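Section 4: Loading the bag

This section covers packing a soft school backpack from flat. It assumes you have read Section 3 (choosing a bag) and that you ignored the claims on the bag's hang tag. Capacity figures on hang tags are measured by people who have never owned a glasses case. If your bag says it holds 20 liters, plan for less.

The steps were written by Bleddyn Prosser for the Vivier packing guide and apply to any soft bag with one main compartment and a front pocket. Owners of the Hullau hard-shell bag should skip to Section 6.

4.1 Before you start

1. Clear a hard, flat surface. A tiled floor is better than a bed. Beds swallow pencils, and the bag will sink in the middle so you can't tell how full it is.

2. Empty the bag completely. Turn it over and shake it. The maker's literature says a bag with a wipe-clean lining "does not hold crumbs." Check the corners anyway.

3. Lay the bag on its back with the front pocket facing up. Pull the straps out to the side.

4. Put everything you mean to pack on the same surface, next to the bag, and look at all of it at once. A typical school load might be a book, a folder, a pencil case, a glasses case and a packet of small supplies.

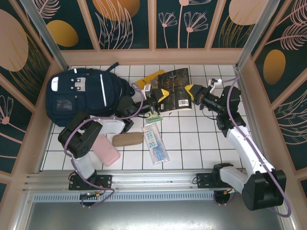

5. Take away anything you can't name a use for this week. Most people remove one item at this point and put it back at step 9. Try not to.

Note: Leave supplies in their clear packet if the packet is sound. You can see what you have without opening it. Decanting them into a "system" of smaller pouches is popular and, in my experience, adds weight and loses things.

4.2 Flat items first

6. Open the main zipper all the way. Half open feels quicker and costs you a bent folder corner.

7. Hold the top edge of the bag with one hand and the side with the other, and pull the opening wide. A soft bag will collapse on itself as soon as you let go. Stiffening boards are sold for this (the Vesow insert is the one I tried) and I went back to using two hands.

8. Slide the folder in against the back panel, the side that sits on your spine. The book goes in front of it, spine down.

Caution: Don't force a folder past the lining. If it catches, pull it out and start again. Linings tear at the seam, and a torn lining will eat every loose coin and eraser you own until the bag is thrown away.

9. Keep the small items out until the flat ones are settled. The pencil case, the glasses case and the supply packet wait on the floor, within reach.

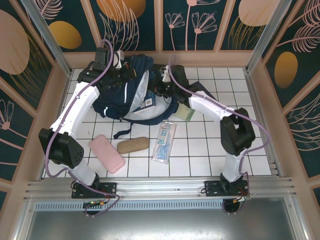 Fig. 4-2. Main compartment partly open; pencil case, glasses case and clear packet in front of it.

4.3 Small items

10. Put the glasses case in upright beside the book, near the top. Some guides tell you to use it as a "core" and build the load around it. I have no idea what that means, and it puts your glasses under everything else.

11. Lay the pencil case flat on the bottom, in front of the book. If it's a rigid one, check that the lid is shut properly. Magnets and snaps are both described as secure. Neither should be trusted upside down.

12. Stand the supply packet on end between the pencil case and the front wall of the bag, label outward.

Note: The Woldemariam method, which some readers will have met in an earlier edition, has you roll the packet to save space. It saved me almost none and the packet split on a Saturday when the stores were shut.

4.4 Closing and checking

13. Before you close the bag, look at the floor around it. Straps hide things, and so does the bag itself. Boxes and tins that stand upright get taken for part of the room and left behind, so check for those as well. 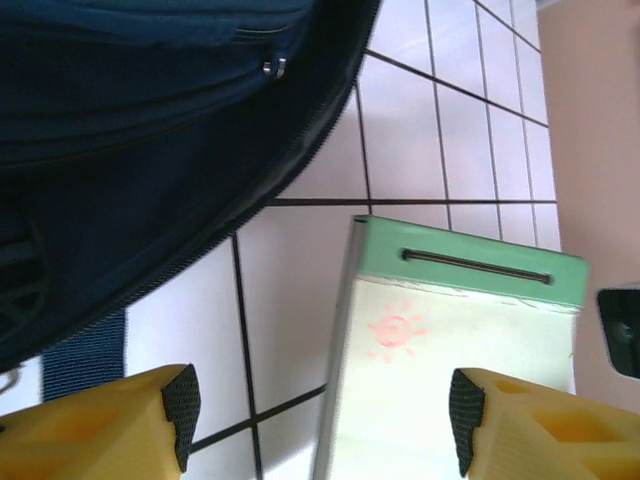
Page 17

14. Run the zipper slowly from one end to the other. Keep a finger inside, ahead of the pull, for the first few inches to hold the lining clear of the teeth.

15. If the zipper stops, back it up and look. Don't lubricate it. Pencil lead, soap and candle wax are all recommended in various places; wax works for a day or so and then collects grit.

16. Stand the bag up and let go. If it falls forward, the book is too far from the back panel. Go back to step 8.

17. Tuck in the loose strap ends. A buckle left hanging will find a door handle.

Caution: A bag that closes only when you kneel on it is overfull, whatever the hang tag says. Take out the heaviest thing you won't need before lunch and carry it by hand, or leave it at home.

For washing and drying the empty bag, see Section 5.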